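Thread: drying and storing clothes in one bedroom, on one rack, without a dryer. Mostly numbers and hardware.

The rack is a two-rail folding unit, sold under the Skenisow name. Front rail is the thicker tube, back rail the thinner. I treat them as two different tools.

Front rail: hangers only. Coats and anything with a lining go here. The thicker tube doesn't sag when a heavy coat hangs off one end. The thinner one does, visibly.

Back rail: socks, towels, light cotton. Load it last and unload it first, or you spend the evening reaching over coats.

Weights from the kitchen scale, straight out of a spin cycle. Lined coat: 3,522 g. Same coat the next morning: 2,940 g. So over half a kilo of water, all of it on one hanger hook.

Hanger choice follows from that. Wood with a wire hook, shoulders wide enough to reach the sleeve seam. The thin plastic ones from Gondal bowed under the coat and left points in the shoulders.

Order for a slippery shirt or jacket: lay it on the bed, put the crossbar in through the neck, square the shoulders, then lift. Doing it in midair drops one side every time. A cushion under the garment brings it up to a better height.
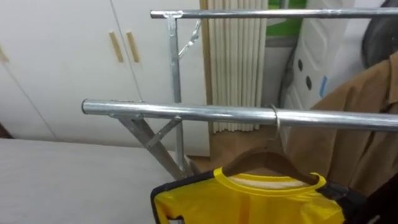
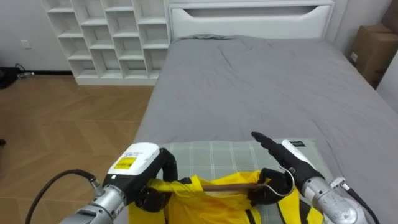

Rack, bed, wardrobe:

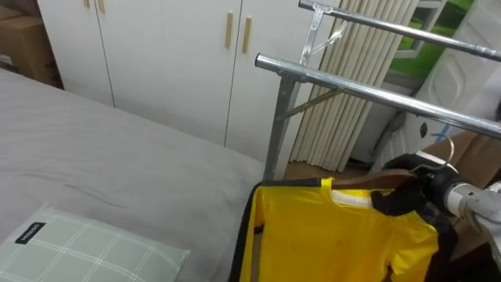
Spacing. I leave a hand's width between hangers on the front rail. Closer than that and the facing sides stay damp at the armpit and under the collar - those are the two places to check before anything goes in the wardrobe.

Coated fabric is a separate case. Water sits on the outside and runs to the hem. Shake it over the tub first, hang it with the closure open, turn it inside out after a couple of hours.

Humidity in here was 50 percent in February with the window closed, 43 with it open for ten minutes at 7 a.m. and again at noon. The second figure took a night off drying time for cotton. No difference for the coat.

Maintenance: wipe the rails with a dry cloth before each load, check the brace joints monthly. One of mine worked loose and the whole rack leaned. Replacement bolts came from Sivulbridge, wrong length, then the right length.

Still unsolved: fitted sheets. Too wide for one rail, and across both they block airflow to everything below. Currently they get the rack to themselves. Open to better ideas.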